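How does a robot learn to put things in a basket?

When you were small, somebody showed you how to hold a spoon. You did it badly, then a little better, and one day you did it without thinking. A robot can also learn from being shown. But it needs many more showings than you did, and somebody must collect them.

We call one showing an example. In an example, the arm starts in one place, moves to a thing, closes its fingers, lifts, carries and lets go. The computer writes down everything: where each joint was, what the camera saw, when the fingers opened. Then we start again.

At Skatstead we collect our examples inside a computer. The room is drawn by the computer, and so are the table and the arm. It is a little like a video game, only the player has to do the same small job very many times. A pretend mug can fall on the floor and you do not have to sweep.
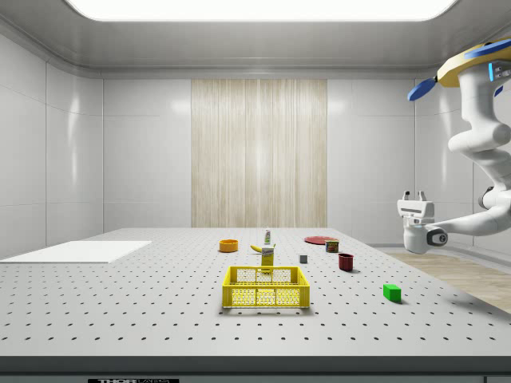
Before each example, the computer mixes the things up. The bowl goes to another place, the mug turns, the banana may be there or may not. Why do we do this? Imagine that you always found your shoes beside the door. You would learn to walk to the door, and you would not learn to look for shoes. A robot can make the same mistake. If the mug is always on the right, the robot learns "go right", and it has not learned what a mug is.

For our first set, which we named Komton, we recorded 667 examples. Then we watched all of them. In some the arm pushed the bowl away, in some it dropped the thing too early. We took these out and 585 stayed. Watching was slower than recording, and we had to stop often for tea.

The second set is called Prisus and we will begin it in January. In it every job will have 3 steps, for example: take the cube, put it in the basket, go back to the start. For each job we want 100 good examples.

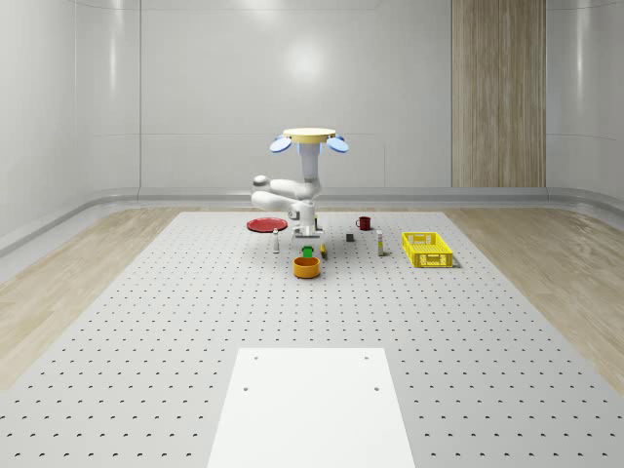 But why do you throw the bad ones away, asked Buenaventura, when I learn a lot from my mistakes? It is a very good question. You know that a mistake was a mistake. Our robot only copies what it is shown, so if we show it how to drop a mug, it will practise dropping mugs. There are other ways of teaching in which the robot gets points for a good try, and there the mistakes are useful too. We do not use them yet.

You can try this at home with a friend. Put a cup, a spoon and a small box on the table. Your friend closes both eyes, and you tell the hand where to go, using only short words: left, down, close, lift. Write down each word. Now move the cup and read the same words again. Where did the hand go?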